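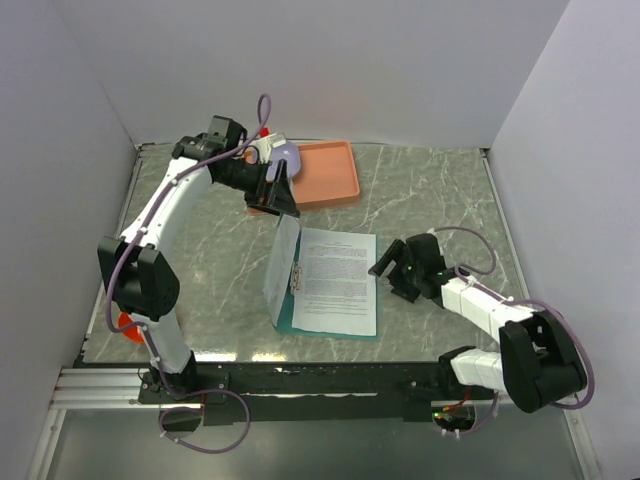 *Folder task on the Jemcombe two-arm bench. Photo: Clukus project, reuse permitted with credit.*

The **Clukus gripper comparison** is a set of bench trials in which different gripper fingers and arm controllers are tried on the same everyday jobs. It is run at a workshop in Jemcombe and uses a pair of small robot arms mounted side by side on one beam. The trials are best known among hobby builders and small labs for the folder task, in which two arms open, page through and close a paper folder.

## Background

Clukus began as a way to settle a practical matter: which fingers to fit to a low-cost arm before recording long practice sessions with it. The makers of such arms usually give a payload and an opening width. Neither figure says much about thin, floppy or slippery objects, and these make up a large share of the things found on a desk or in a kitchen.

The first trials used cups and blocks. Nearly every gripper passed, and the results were dropped. Paper was added in August of the same year, along with flat trays and shallow bowls, and the scores spread out enough to be useful. The early cup and block results are kept in the archive but are not included in any of the tables.

## Bench

Both arms stand at the front edge of a marble-patterned work surface and reach toward the back. The surface is closed in on three sides by plain gray walls. Each arm has black joints joined by white links, and a purple cable runs along the outside of each one. The cable is left in wide loops at the wrist and elbow so that it does not pull when the joints turn. An earlier layout with the cable tied close to the links caused false readings at the wrist and was given up.

A fixed camera covers the whole surface. Wrist cameras were tested for one round and gave better views of page edges, but the added weight changed how the arms settled after a move, and scores with and without them could not be compared fairly. The published tables use the fixed camera only.

The glossy surface reflects the room lights as bright spots near the front edge. Some vision software takes these for small objects. The rules allow a program to mask the front strip of the picture, provided the mask is declared with the entry.

## Grippers

Six sets of fingers have been through the full list of tasks. They fall into two groups.

- **Broad fingers** have a wide flat face. They hold trays and covers steadily and tend to pick up several sheets of paper at once.
- **Narrow fingers** come to a smaller tip. They separate pages more reliably but can crease them, and they let heavy covers twist.

A set sold as the Tutari N had the best page score of the narrow group. Its rubber pads wore through before the end of the second round and were replaced under the rules, which permit one change of pads per round. The Fung wide set scored highest on trays and lowest on single pages. No set led in both columns.

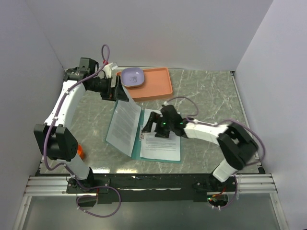

Entries may use the same fingers on both arms or a different set on each. Mixed pairs were not expected to do well, as the controller has to treat each side differently, but two of them finished ahead of their matched versions on the folder task. The usual choice is a broad set on the side that lifts the cover and a narrow set on the other.

## Folder task

The folder holds printed sheets on a metal fastener at the fold. A run starts with the folder closed and lying flat. The arms must open it, raise the pages on one side, lower them again without tearing, and close the cover. Other objects, such as a tray or a bowl, may be left on the table, and a run is marked down if either arm knocks them out of place.

Most failures fall under one of these headings:

1. The finger slides off the cover before it has lifted far enough to tip over.
2. The finger catches on the fastener.
3. The two arms pull against each other while both are holding paper.
4. The program stops early with the cover still partly raised.

The third kind is the most common with hand-tuned controllers. It is less common with learned ones, which fail more often by stopping early.

Of the 300 folder runs in the second round, 281 were accepted for scoring. The rest were thrown out for faults on the bench itself – a loose connector in most cases.

## Controllers

Three types of controller are listed: scripted, remote-operated and learned. Remote-operated runs, in which a person moves a matching pair of arms by hand, are treated as a reference and are not ranked. They show what a given set of fingers can do when the program is not the weak point.

Joint positions are reported on a scale where 2048 is the center of travel. Several early entries assumed a different center and drove the elbow to its limit on the first move. A check for this is now part of the start-up script, and the arms will not power on fully until it passes.

## Criticism

The comparison has been faulted for using one folder design. Users at other sites report that ring folders give quite different results, with narrow fingers losing much of their lead. The choice of a hard, smooth table has also been questioned – on a cloth surface, the broad fingers can press down and get under a cover more easily.

A ring folder has been added to the task list for the third round. The table surface is unchanged.

## See also

- Two-arm manipulation
- Parallel gripper
- Remote operation of robot arms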